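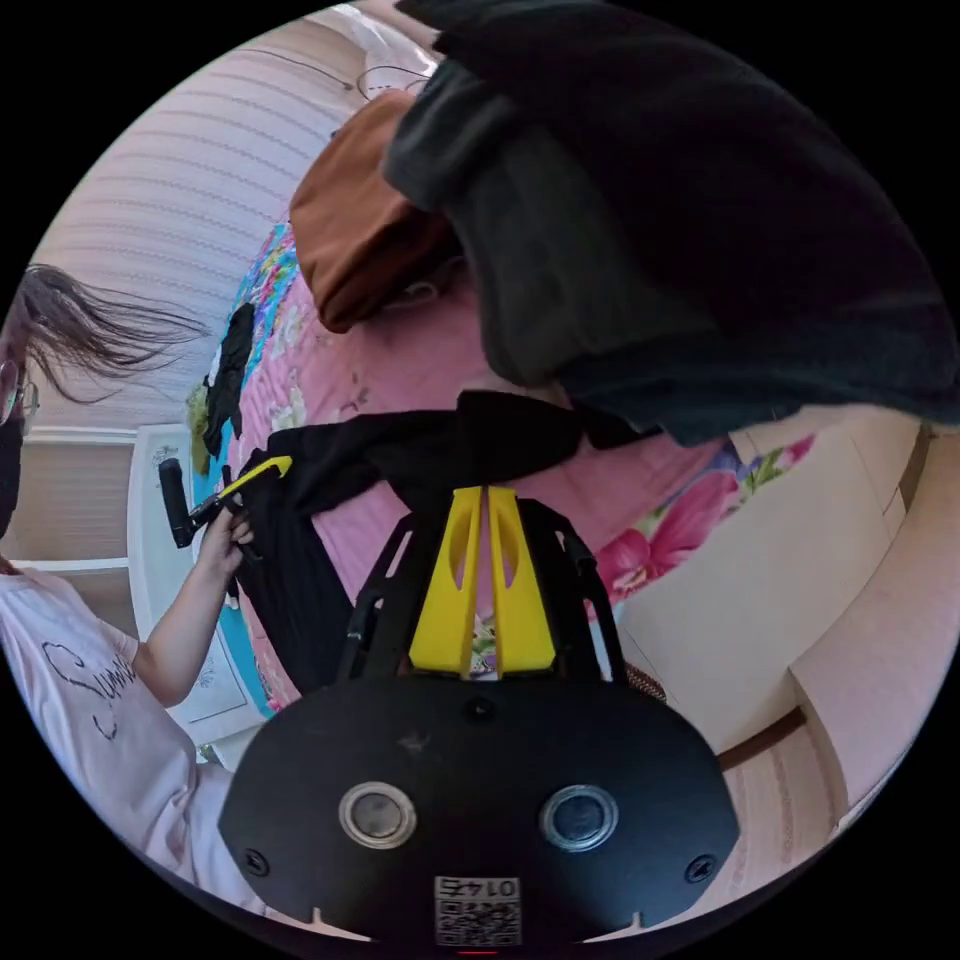 Two of the hand-held grippers at work on a black garment, one with its yellow fingers pointing up the bed.

Home-built grippers get their turn at the laundry

A small group of builders at the Jovitcombe shared workshop has moved its hand-held gripper project out of the shop and into the bedroom, and they could hardly be happier about it. The project, which goes by the name Besska, started on a workbench next to the drill press and now has its own shelf, its own parts bins and a waiting list of people who want to try a pair.

The idea is simple enough to explain over coffee. You hold a gripper in your hand, you do an ordinary chore with it, and a camera on the tool records everything the fingers do. Those recordings are then used to teach a robot arm the same chore. The Besska arm is still in pieces at the workshop, but the group decided in April that there was no point in waiting for it. Good recordings take a long time to collect, and the grippers were ready.

Ginette Poulain, who runs the project, has been building things at Jovitcombe for 10 years and says this is the most fun she has had there. "I used to make clocks," she said. "A clock does one thing. With these you pick one up and right away you want to see what else it can grab. My neighbor came by to borrow a ladder and stayed for two hours picking up socks."

The group has 141 recordings saved so far. Of those, 111 passed the check that Poulain does on her laptop in the evenings – the rest were thrown out, mostly for jerky movement or for a hand that wandered in front of the lens. She keeps a notebook of every rejected one with a line on what went wrong, and new people are asked to read it before their first try.

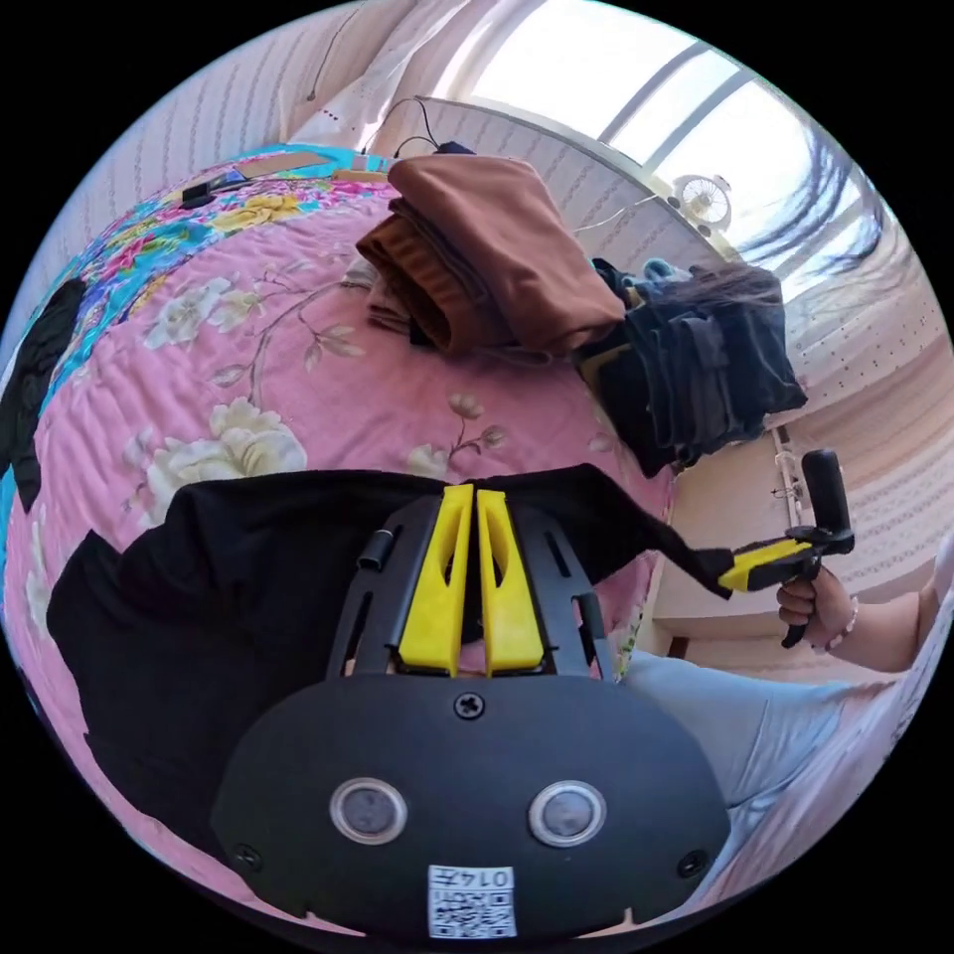 Clothes are the hardest thing Besska has taken on, and also the thing everyone at the workshop keeps asking for. The first tests, with blocks and plastic cups, were over quickly. Fabric slides, bunches up and never lands the same way twice, so the group works with a gripper in each hand and spends a lot of time on where to take hold. A black garment draped over a pink bedspread with big pale peonies gives the fingers plenty to go after, and the dark cloth stands out well against the print. Poulain would like to see more sessions on busy patterns like that one. A robot that can only find a shirt on a plain white table, she says, is not going to be much help at her house.

The fingers have been through a few rounds of changes. An early set was too thick to slip under a hem, and a later one bent when somebody squeezed too hard. The current pair is tall and tapered with openings cut through the plates, and the bright yellow makes it easy to see where the tips are. Poulain tried a rubber coating called Skurkell on an older set and loved the grip, but it pulled threads out of her good sweater, so that one is back in the drawer for now.

Assembly has become much faster too. What used to fill a whole Saturday's worth of time now fits in an evening, thanks mostly to a drilling jig made by the Lebrun bench, the workshop's woodworking corner. The jig lines up the screw holes on the housing, and it has put an end to the cracked corners that plagued the early builds.

Next on the list are towels, then pillowcases, and then the one Poulain is really looking forward to – a fitted sheet. She has been told by several people that it can't be done. She has already bought the sheet.

Anyone who wants to try the grippers can stop by the Jovitcombe workshop on build nights, which start at 7 p.m. Bring a few things to fold, and leave anything with beads or sequins at home.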